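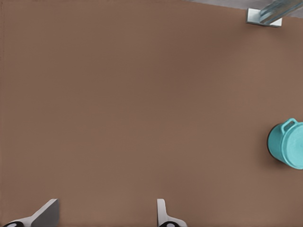
Setting finger centring on the Kingi cell in simulation

Load the cell model and home both arms. Open Protik and set the jaw opening to 80 mm on each gripper. Start the wrist views before moving anything.
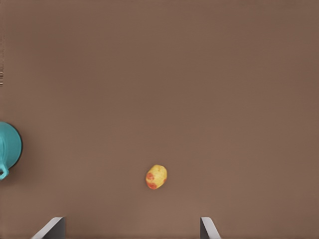 Bring the wrist down in steps of 2 mm, jaws open, until the tips are level with the sides of the part. Compare the gap left and right. If they differ, correct the lateral offset and save it under the arm's own name.
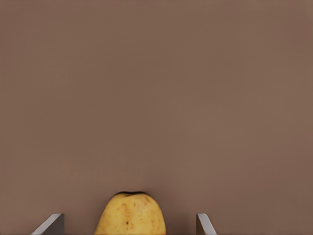 Emiliano Cabello | 27 January 2019

Do not close on an uneven gap. The first finger to touch will push the part and the saved offset will be wrong.

Repeat for the other arm, then run both together at low speed.

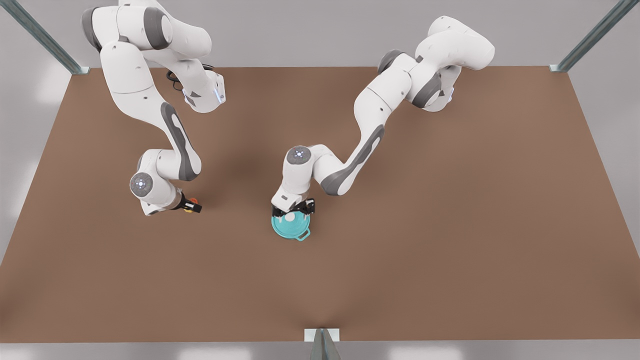
Both grippers closed, arms clear of each other.

Write the offsets to the cell file and restart Protik.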